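제3장 튜브형 용기와 욕실 소모품의 관리

학습 목표
튜브형 용기의 구조와 재질을 설명할 수 있다.
사용 중인 용기의 상태를 보고 잔량과 보관 상태를 판단할 수 있다.
가정과 숙박 시설에서 욕실 소모품을 정리하고 교체하는 기준을 세울 수 있다.

주요 용어
적층 튜브, 단층 튜브, 압착 밀봉부, 어깨부, 복원성, 잔량, 선입선출

앞 장에서는 병과 펌프 용기처럼 형태가 고정된 용기를 다루었다. 이 장에서 다룰 튜브형 용기는 사용자가 힘을 가할 때마다 모양이 달라진다는 점에서 관리 방법도 달라진다. 치약, 손 크림, 연고, 세안제 등 욕실 선반에 놓이는 물품 가운데 상당수가 튜브에 담겨 있다. 크기가 작고 값이 비교적 싸기 때문에 가정에서는 관리 대상으로 여기지 않는 경우가 많으나, 여러 사람이 함께 쓰는 공간에서는 중복 개봉, 뚜껑 분실, 내용물 잔류가 반복되는 품목이기도 하다.

튜브형 용기는 몸체의 재질에 따라 크게 금속 튜브, 적층 튜브, 단층 플라스틱 튜브로 나뉜다. 금속 튜브는 한번 눌린 형태를 그대로 유지하므로 끝에서부터 말아 올리며 쓰기에 적합하다. 적층 튜브는 여러 겹의 얇은 막을 붙여 만든 것으로, 금속층을 포함하는 경우 향과 수분의 손실을 줄이는 데 유리하다. 단층 플라스틱 튜브는 눌렀다 놓으면 원래 모양으로 돌아가려는 성질, 곧 복원성이 크다. 복원성이 큰 용기는 외관이 깨끗하게 유지되지만, 손을 뗄 때 공기가 안으로 들어가 겉모양만으로는 잔량을 가늠하기 어렵다.

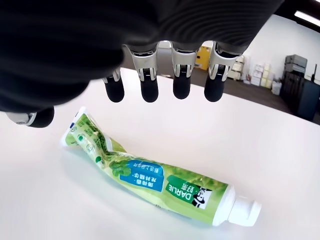
튜브의 각 부분은 제조 공정에 따라 이름이 정해져 있다. 뚜껑과 맞물리는 좁은 부분을 목, 목에서 몸체로 넓어지는 부분을 어깨부라 하고, 그 반대쪽에서 몸체를 납작하게 눌러 봉한 부분을 압착 밀봉부라 한다. 내용물은 뚜껑을 닫은 상태에서 밀봉부 쪽의 열린 끝으로 채워지며, 충전이 끝난 뒤에 이 끝을 봉한다. 사진 속 연두색 치약 튜브에서는 왼쪽 위 끝의 납작한 부분이 압착 밀봉부에 해당하며, 이곳에 작은 기호와 글자가 인쇄되어 있다. 몸체는 가운데가 눌려 꺾여 있고, 민트 잎 그림도 주름을 따라 일그러져 있다. 가운데를 눌러 쓰는 습관은 흔히 볼 수 있는데, 이렇게 하면 내용물이 목과 밀봉부 양쪽으로 나뉘기 쉽다. 밀봉부 쪽에 모인 내용물은 다시 목 쪽으로 밀어 주어야 쓸 수 있다.

밀봉부와 몸체의 인쇄 사항은 보관과 교체의 근거가 된다. 제조 번호나 사용 기한은 제품에 따라 밀봉부에 눌러 새기기도 하고 몸체 뒷면이나 겉상자에 표시하기도 한다. 겉상자에만 기한이 적힌 제품은 상자를 버리기 전에 기한을 튜브에 옮겨 적는다. 물에 지워지지 않는 필기구를 쓰고, 개봉한 달을 함께 적어 두면 여러 개를 동시에 보관할 때 구별이 쉽다.

사례 연구: 플리카흐 기숙사의 세면대 정리

플리카흐(Plikach) 기숙사는 51개의 객실을 두고 있으며, 각 층의 공용 세면실에 치약과 손 세정제를 비치한다. 생활관리 담당 조피아 머요르(Zsófia Major)는 4월 한 달 동안 세면실에서 수거한 튜브를 잘라 내용물이 얼마나 남아 있는지 조사하였다. 수거된 튜브는 모두 23개였고, 그중 다수에서 어깨부 안쪽과 밀봉부 근처에 내용물이 남아 있었다. 한 세면대에 같은 제품이 두 개씩 개봉되어 있는 경우도 확인되었다.

조사 이후 기숙사는 다음과 같은 기준을 마련하였다. 세면대마다 개봉한 튜브는 하나만 두며, 예비품은 복도 수납장에 보관한다. 예비품은 먼저 들어온 것을 앞줄에 놓아 먼저 쓰도록 한다. 튜브는 뚜껑이 아래로 가도록 컵이나 칸막이에 세우고, 세울 수 없는 용기는 물이 고이지 않는 받침 위에 눕힌다. 교체는 밀봉부에서 목까지 평평하게 밀어도 내용물이 나오지 않을 때 실시한다.

같은 기숙사의 물품 구매를 맡은 하지크 라만(Haziq Rahman)은 이 기준을 적용하면서 구매 주기를 대략 2주 늦출 수 있었다고 보고하였다. 다만 그는 세정제의 경우 계절에 따라 사용량이 크게 달라지므로 치약과 같은 주기로 묶어 주문하지 않도록 권고하였다. 이 문제는 3.4절에서 다시 검토한다.

생각해 볼 문제
자신이 사용하는 욕실에서 튜브형 용기를 모두 찾아 재질별로 분류하고, 복원성이 가장 큰 용기와 가장 작은 용기를 비교해 보자.
공용 세면실에서 예비품을 세면대 가까이에 두는 방식과 별도의 수납장에 두는 방식의 장단점을 정리해 보자.

3.1 튜브의 재질과 복원성

튜브의 복원성은 재질의 종류와 몸체의 두께에 따라 결정된다. 같은 재질이라도 몸체가 두꺼우면 눌린 뒤 원래 모양으로 돌아가려는 힘이 커지고, 내용물이 줄어들수록 안으로 들어간 공기의 영향도 뚜렷해진다. 따라서 잔량을 점검할 때에는 먼저 뚜껑을 열고 튜브를 세운 다음, 몸체를 가볍게 눌러 내부의 공기를 빼낸 상태에서 살펴야 한다.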